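The Saturday Shelf

By the time Mathis Moulin got to the top of the stairs at Distden, Erzsébet had already filled the steel shelf and was humming.

"Groceries!" she said. "Look at it, Mathis. Everything that slips, crinkles or rolls."

He put the two cases down, the Delaunay and the Gornov, and went straight to the screen, where the head camera's morning pictures were waiting.
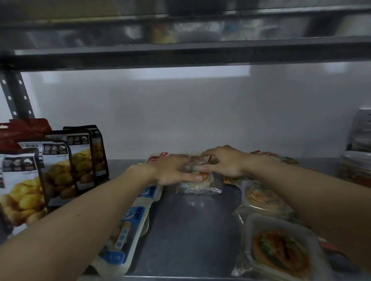
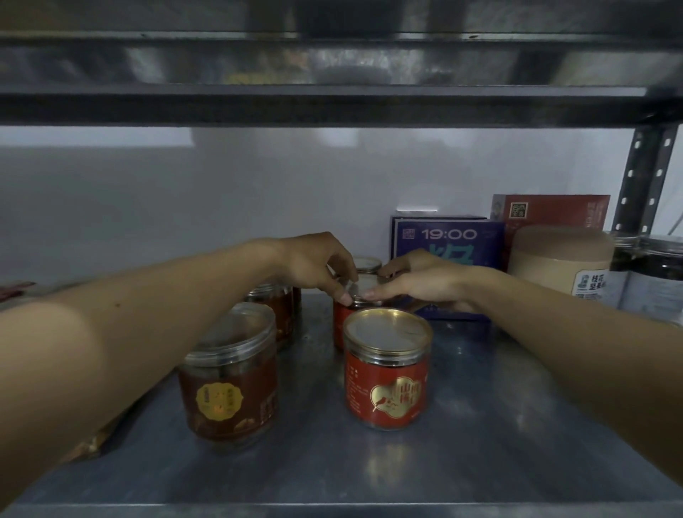
Saturday shelf, head camera: two hands on a wrapped tray, and two hands at a jar lid.

"See the left one on the tray?" Erzsébet tapped the glass. "Fingers spread, pressing down on the near side. And the right is curled over the far edge. I would never have thought to program that. I'd have gone in from both sides like a pair of salad tongs and crushed the poor pizza."

"You did crush a pizza."

"In July. It was a learning pizza."

Mathis laughed and opened the first case. He loved the Delaunay. It had three fat fingers with soft pads, and when it closed on something it gave a small sigh from the air line, like a dog settling under a table. The Gornov was all business, two flat jaws and a force sensor so touchy that it had once stopped for a hair. They had been arguing over the pair for 13 days, and Clotilde Bodin wanted one name on her desk by Monday so she could ship an arm to Pliltmont.

They bolted on the Gornov first. It went for a wrapped tray, found the edge and slid, with a squeak of film that made them both wince. It tried again and slid again. On the third go Erzsébet dropped the closing force to 40 and tilted the wrist a little, and up it came, level, the crust not even dented.

"Oh, that's lovely," she said. "Oh, do it again!"

It did it again. It did it until the counter on the controller said 117, and then the film tore.

The Delaunay never tore anything. It wrapped itself around the tray and lifted and sighed, and Mathis could have watched it all afternoon (he more or less did). But when they gave it a jar it simply hugged the lid and turned its wrist, and the whole jar turned along with it, round and round, the label going by like a carousel.

"It's dancing," said Mathis.

"It needs a partner." Erzsébet pulled the second picture up again and leaned in until her nose nearly touched it. "Both hands at the lid. One pinching from above, one flat against the other side. Mathis, what if we stop choosing?"

He looked at the Gornov lying on the bench, then at the empty mount on the second arm.

"Clotilde asked for one name."

"Delaunay-Gornov. Hyphen. One name."

It took them until the windows went dark to get both controllers on the same clock. Twice the arms knocked wrists and backed off. Then the soft fingers closed around a jar, the flat jaws came down on the lid, and something gave with a click they both heard from across the room.

Erzsébet grabbed his sleeve. The lid was up, held out in the jaws.

"Call her," she said. "No, wait. Put it back on. I want to see if it can put it back on."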